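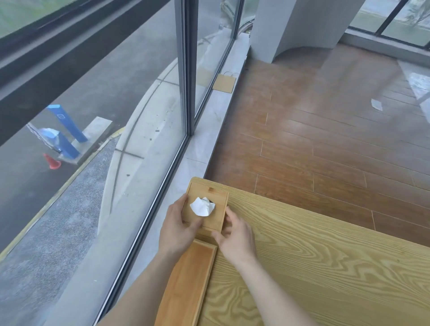
Gamcombe Table Notes - README

Hi! Gamcombe is my running set of notes on small bamboo things for the table: tissue boxes, trays, napkin holders, coaster stands, that kind of stuff. I started it in March as one messy text file and it grew, so now it has folders and (sort of) rules.

What's in it

There are 229 entries right now, one per item. Each entry is a short text file with the size, the finish, how the top comes off, how you refill it, and whatever I felt like complaining about. 208 of them have measurements I trust. The rest I measured with a sewing tape before I bought a decent ruler, and they're marked "soft" in the size line until I get back to them.

Folders

boxes - tissue boxes, square and long. Round openings and slot openings are tagged separately, and you'll want that tag, because a round opening likes the soft square packs and gets grumpy with the flat ones.
trays - anything with a raised rim. Long trays go here even if they were sold as part of a set with a box.
sets - just pointers to the other two folders, no measurements of their own.
care - my notes on wiping, oiling and sticky spots. Read the oil one first!

How I write up a box

I do the color notes in daylight, since bamboo looks like a totally different thing under a kitchen bulb. Then I feel along the seams for rough spots. Color words are kept simple: pale, honey, orange, dark. If a tray and a box don't match, I say so - lots of "matching" sets don't.

Inlays and little decorations get one line. I used to write whole paragraphs about them, sorry, some of those are still in the older entries.

Known problems

The Brarkgate entries use inches and everything else is in centimeters. I keep meaning to fix it.
Two of the Thibodeau trays have the same ID. Go by the rim height.
Refill notes are missing for about 42 boxes.

Changes

Mon 2 July - split care out of boxes, renamed the Hiddale set, fixed a pile of typos.

Using it

Copy whatever you like. If you send me an entry, please use the blank one in the boxes folder and leave the finish line empty if you're not sure. I'd much rather have a gap there than a guess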